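## Chapter 4
# The Bed Is a Table

Every household owns one large, flat, padded work surface, and every household insists on calling it a place to sleep. Laundry knows better. By late afternoon the clean clothes have found their way onto the mattress, and by bedtime they have moved to a chair, where they may stay until April.

This chapter is about folding on the bed. Chapter 3 dealt with washing and drying, and we will assume you survived it. You now have a heap of clean clothes and a choice between folding it and sleeping beside it.

When Babak Golestani kept a laundry diary for the first edition of this book, he logged 218 garments over 49 days. He folded 100 of them. The other 118 he describes in his notes as "resting." Readers wrote in to ask what had become of them, and a few wanted to know whether he was married. We can report that he has since bought a second chair.

Most advice on folding starts with the shirt already lying face down, sleeves out, on a spotless counter the length of a canoe. Few of us have the counter. The bed gives you the length, but it brings troubles of its own:

- It is soft, so a crease pressed with the hand doesn't hold the way it does on wood.
- It is low. Your back will mention this after 20 minutes.
- It has a sheet on it, and the sheet moves when you pull.
- Whatever is on the sheet will end up on the shirt. Dark cotton is especially generous about collecting lint.

We start with the T-shirt. Citlali Valdovinos, who taught the evening class these chapters grew out of, used to hold back towels until the third week. Towels are rectangles, and she felt that beginning with them gave people a false idea of their own talent. A T-shirt is a rectangle with opinions. The neck is heavier than the hem, the sleeves stick out, and a big print on the front can make the cloth stiff in one place and limp everywhere else.

### Before you read on

Take one T-shirt from your own heap and drop it on the bed. Leave it as it falls. Find the shoulder seams and the hem, and decide which side is the front — by touch, if you can. Then write down how you would fold it, in as few steps as you can manage. Keep the page; we return to it in Section 4.3, where Mahtab Ghorbani's four-step fold will make it look either very clever or very long.

**Words used in this chapter:** *heap, lay-out, half fold, third fold, file fold, resting*

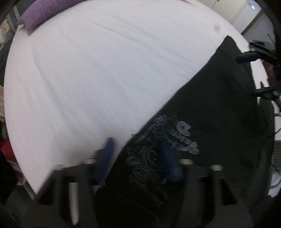
*Figure 4.1. A black printed garment on a white sheet. Photo: Busisiwe Mahlangu / Gemthorpe, 3/30/24.*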